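Steam, Cloth and Counter Space: Reheating Buns in the Sutcliffe Hall Kitchen
Food Studies project report, Friday, November 11, 2022
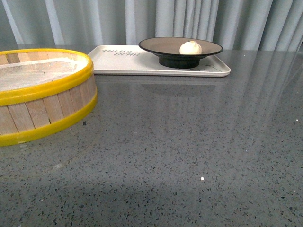
How long does a small bun need in the steamer to heat through?
Eight minutes over a steady boil, going by our trials, and ten if it went in frozen.

Our project began in July with a grand plan to compare every reheating method known to students. There are two, if you leave out eating them cold. The microwave gave us buns with the texture of a tennis ball, so the rest of the term went to steam.

We bought frozen buns in bags of 40 from Drikerum, the grocery nearest the hall, and spent 55 dollars in all, a sum our supervisor called "surprising." The trials used 500 milliliters of water per batch. Less than that and the pot boiled dry during the longer runs — we know this from the smell.

Liners mattered more than we expected. Bare slats tore the bottoms off the buns. Cabbage leaves worked but made everything taste of cabbage. Cloth was the best of the lot, provided it was rinsed right away, and our kitchen has never been known for rinsing.

The layout of the counter took up a whole week of meetings. We settled on the steamer at the left, a tray beside it and a serving bowl on the tray. The bowl in the photo is a wide black one on a foot, which makes a single white bun look like dessert at a restaurant we can't afford. Tasters scored buns from a bowl higher than the same buns from a paper plate. We had not planned to test that, and it is our clearest result.

Things left undone: a proper timing of the second batch, and a lid that fits.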